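Ustside: The Complete Series Box Set | Flarnulov Home Video

Ustside: The Complete Series (Box Set)

In stock. Ships in 2 business days.

Okay, I have been waiting to put this page up for so long! If you've bought anything from my little shop before, you've probably gotten a note in the package asking if you've seen Ustside yet. Now I can finally sell it to you.

For anyone who missed it the first time (most people did), Ustside is a workplace comedy about the night crew at a ferry terminal in a town where hardly anyone takes the ferry. It started in 2000, it ran for five seasons, and it got moved around the schedule so many times that I had to tape it on two VCRs just to be safe. I still have the tapes. They look terrible. The snow in the season two finale is mostly my VCR.

What I love about it is how small it stays. There's a whole episode about who gets the good chair. There's another one where the ticket printer jams at the start of the shift and they're still fighting with it when the sun comes up, and that's the plot, that's all of it, and I've watched it more times than I've watched most movies. The terminal manager is one of my favorite bad bosses on TV — he isn't mean, he just can't stand to be left out of a conversation, so he keeps wandering into the break room with a clipboard that has nothing on it.

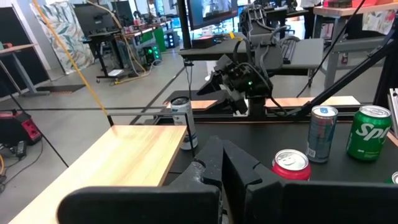 Anyway, the set. It comes from Osport, who put out that nice edition of Granström a while back (the detective show with the lighthouse, I still carry that one too). They went back to the broadcast masters for this release, and the picture is so much better than I was expecting. You can read the signs on the terminal wall now! Half of them are jokes. I'd never seen them before and I had to keep pausing.

What you get

All five seasons, uncut, with the original music
The pilot in both versions, the one that aired and the longer one
Commentary on 2 episodes per season
A blooper reel for every season except the first
A 394-page episode guide, softcover
English subtitles on everything, including the extras

About that episode guide. I figured it would be a pamphlet, and then the box showed up and it weighed more than my cat carrier. It's got script pages, call sheets, floor plans of the set, and a long argument between two of the writers over whether the season four breakup was a mistake. (It was. I'm on the side of the writer who lost.) I read the whole thing in a week, and I'd pay for it on its own.

A couple of gripes so you're not surprised. The menus are slow, and they play the theme song every single time you go back to the main one. The discs sit in cardboard sleeves, and the season three sleeve on my own copy is tight enough that I've moved those discs to a plastic case. And the season five commentaries were recorded over the phone, so the sound is a little thin. You can still follow them fine.

Where to start

Go with season two if you're new. I know, I know, you want to start at the beginning, and season one has its moments, but they were still figuring out who the manager was and he's kind of a jerk in the early ones. Watch "Low Tide" first, then "The Good Chair," and if neither of those gets you, this probably isn't your show. Then go back to the pilot — the longer one — and it'll make a lot more sense.

Edition and stock

This is a single run of 400 numbered sets for my shop, with the number printed on the inside of the lid. I can't take requests for particular numbers, sorry! I pack them in the order they came off the pallet. Osport says there may be a plain version later with no guide and no numbered lid, but they haven't given me a date, so I'm not taking preorders for that one.

Discs are region free. You'll want a regular Blu-ray player; there's no digital code in the box.

Shipping and returns

The set is heavy, so it goes out in a double-walled box with paper padding. If a disc skips or a corner comes crushed, email me a photo and I'll swap it out. Unopened sets can come back within 30 days for a full refund. Opened ones I'll take back for store credit as long as the guide is still in good shape.

People who bought this also picked up: Granström, The Complete Collection

Page last updated October 11, 2025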